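What the Coffee Counter Measures

The staff coffee counter at Drulteo serves a building of 777 people, and since 3rd February part of that work has been done by a two-handed robot. Most of the discussion has been about whether the drinks are any good. They are acceptable. I am more interested in the shift log, which has changed more than the coffee has.

Before the robot, a shift had 2 people on it. One pulled shots, the other took orders, cleared glasses, and refilled beans. They swapped when they felt like it. The log recorded opening time, closing time, and faults. The pulling of shots was never written down, although it was the skilled part and the part that wore out people's wrists.

There is now one person per shift, with the title of station operator. Annag Innes held the old job and holds the new one. Her log has 6 columns, and most of them concern the robot: grip faults, glass position, manual takeovers, resets. In her first full week she entered 33 takeovers. The commissioning team read this as a robot problem with a known fix. I read it as a description of a job. Each takeover means that somebody was watching closely enough to step in, and close watching is work that no drink count will show.
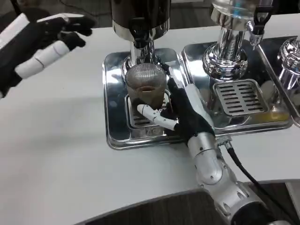 The right hand holding a ribbed glass at the first group head, left hand open over the counter.

Holding a glass is a useful case. A person at an espresso machine does not think about the grip. The robot needs a defined approach, a finger closure, and a place for the thumb. Writing those down required someone who knew how the glass behaves, where it is slick, how much sideways push it takes before it tips. That knowledge came from the counter staff, over several afternoons, at their ordinary hourly rate. It was booked as training, as if they were the ones receiving it.

Petrică Chiriac, who runs building services, argues that the operator role is lighter and should stay on the same pay grade. He is right that there is less lifting and twisting. But the grade was set for preparing drinks. It makes no mention of fault diagnosis, or of standing next to a moving arm with authority to stop it. If the duties have changed, the grade should be reviewed against the new ones, whichever way the result goes.

The second position is harder to discuss. It was not cut. It was left open when its holder moved to the mail room, and then it left the schedule. When the robot is down, one operator now covers the whole counter by hand, with the old queue.

I would keep the robot. I would also put two people on the morning shift until takeovers fall to a level agreed in advance, and pay for the teaching hours as teaching. The log already has the numbers needed to set that level.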